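Week 5 notes: action chunks, and why your arms twitch

I promised I'd write up the part of lecture where I ran out of board space, so this is that, plus a few things people asked in the hallway afterward. If you missed class, read the Plerel setup page first, otherwise the names of the config fields are going to look like soup.

Quick recap. Last week our policy took in one observation and spit out one action, then did it again, forever. Fine on paper. On the two-arm station it gave us that awful shiver you all saw, where the gripper can't decide if it's going forward or back. Every new prediction disagrees a tiny bit with the one before it, and at the joint level a tiny bit of disagreement, over and over, is a buzz.

So now we predict a chunk. The model sees the cameras and the joint angles once and gives back the next 20 actions in one go, for both arms. We play some of them, look again, and get a fresh chunk. The number we play before looking again is the execution horizon, and in the starter config it's 4. Go find it right now (it's in the policy block, under the chunk size) because you'll be changing it a lot!

What happens when you push it up? The motion gets smoother and the robot gets blinder. I love showing this with cloth. Slide a block and it mostly stays a block. Pull on a shirt and the corner you were aiming for has wandered off by the time the arm arrives. If you're still playing out an old plan, you pinch air, very confidently.

And if you push it down to 1, you're back to the shiver, only now you're paying for 20 predictions and throwing away 19. Ask me how I know.

The middle road is blending. You keep the leftover actions from earlier chunks, and when several of them have an opinion on the same time step, you take a weighted average. Innes (our little playback tool, same login as the grader) draws the overlapping chunks as colored lines, and I really want you to look at that plot before you start tuning weights. When the lines sit on top of each other, blending does next to nothing. When they fan out, the model is unsure, and averaging two different plans can give you a third plan that's worse than either. Go left of the sleeve, go right of the sleeve, average: straight into the sleeve.

Two arms make this touchier. Both arms' actions have to come out of the same chunk, with the same start time. I once had the left arm's buffer a step behind the right, and it took me most of an April afternoon to find it, because each arm looked perfectly good by itself. Check your timestamps. The Trosturico driver stamps commands when they're sent and the cameras stamp when the image arrives, so don't subtract one from the other and call it latency.

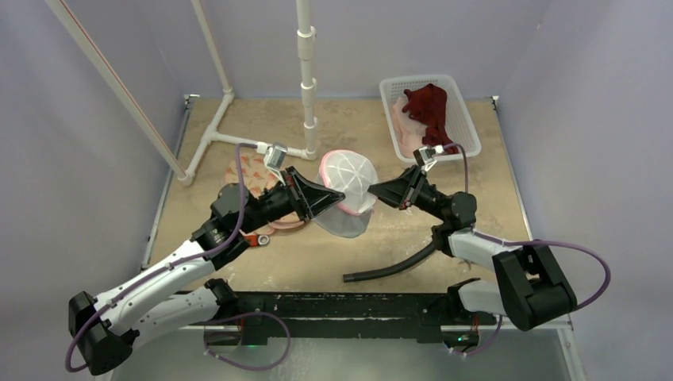 Should each arm get its own separate policy?
For this assignment, use one policy for both. Two separate ones can work when the arms stay out of each other's way, but once they share an object, each has to guess what the other is about to do, and you'd need to add some way for them to talk.

For the lab: run the starter config in Iko first, then try three execution horizons of your own choosing, blending off. Save the Innes plot for each. Then turn blending on for your favorite and write me a paragraph on what changed. A paragraph, please, I read all of these.

Reading for next time is the chapter on delays. Skip the proofs if you're short on time, but do the exercise with the late camera.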